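Rice sorting evenings return to Holladness hall

By Châu Đỗ
Monday, March 7, 2022

The rice table is back at Holladness community hall, two years after the Tuesday lunch club last cooked for the public.

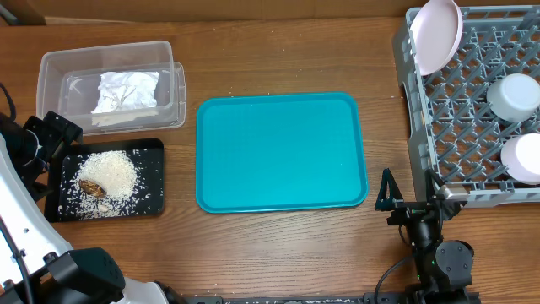

The club will serve its first hot lunch of the spring next week, and the evening before each meal will again be given over to picking through the rice and getting the crockery ready. Anyone can come along. The doors open at six and the work usually ends by half past eight.

Yhon Cárdenas, who runs the kitchen, said the rice is bought in large sacks from Dulia, a wholesaler on the Holovko road, and is cheaper than the supermarket kind but needs checking. It is spread on a dark tray a few handfuls at a time so that husks, grit and bits of shell show up against the black.

"White rice on a white plate, you find nothing," he said. "Put it on black and a child can do it. We have had children do it, and they are quicker than me."

Rice that has been checked goes into clear plastic tubs with lids and stays in them until the morning, when it is rinsed and put on to boil. Anything picked out is thrown away.

The club got through 173 kilos of rice in its last full year. Mr Cárdenas expects to use less this time, as lunches will be held fortnightly until August and the number of places has been cut to leave more space between the tables.

Tickets cost £4 and include a main course, a pudding and tea. There is no charge for under-fives. The first menu is chicken and rice with peas, or a bean stew for those who do not eat meat, followed by rhubarb crumble. People who need a different meal should ring the hall by noon on the Friday before.

Several things in the kitchen have changed while the club has been away. The old gas cooker failed its inspection last summer and was taken out. Its replacement was paid for from a £3,000 grant from the parish council, which also covered a new extractor hood and repairs to the floor by the back door. The money left over went on trays, tubs and plates.

The cupboard to the left of the sink has been relabelled and now holds only serving things. Pans have moved to the shelves under the hatch. Regulars are asked to look at the list on the inside of the door before putting anything away, as a good deal of time was lost at the trial lunch in February looking for the large colander.

Plates will be washed by hand and stood in racks to drain for the time being. A second-hand dishwasher has been offered by Driler, the catering hire firm, but the hall's wiring has to be looked at before it can be fitted. The electrician is booked for the end of the month.

The club would also like to borrow or be given 10 more serving trays, in any colour, so long as they have a lip and are not cracked. Glass dishes cannot be accepted. Donations can be left in the porch on weekday mornings, when the playgroup is in and the outer door is unlocked.

Those coming to help with the rice should wash their hands on arrival and take off any rings. Aprons are provided. Parking behind the hall is limited on account of the scaffolding on the chapel, and drivers are advised to use the lay-by opposite the post office.

Lunch is served from 12.15pm. Tickets are on sale at the post office and at the hall on playgroup mornings.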